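The Pleasure of a Bare White Table

By Cledwyn Cadwaladr

Filed under: Home & Living > Small Spaces
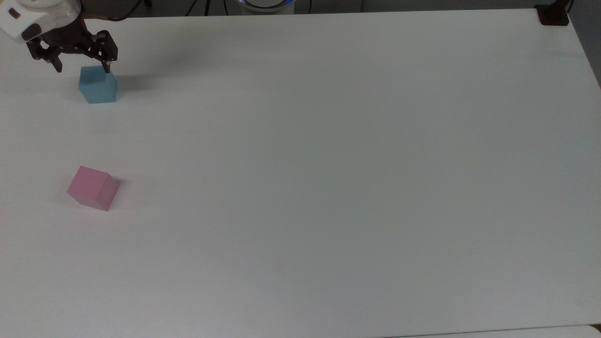
My mother kept a bowl of fruit on every flat surface she owned, so it took me years (and a move to Doltmont!) to find out how much I like a table with hardly anything on it. A big white top, a couple of colored cubes, one pale blue and one pink, and a great stretch of nothing beside them. I can sit with my coffee and look at that for longer than I'd care to admit. We cleared ours in January, and I still find myself wandering in just to admire the space.

2 comments

Listberg29: Mine would be covered in mail by noon.

Jelínek: Love the pink with the blue!

Contact us | © Orkach Magazine | Back to top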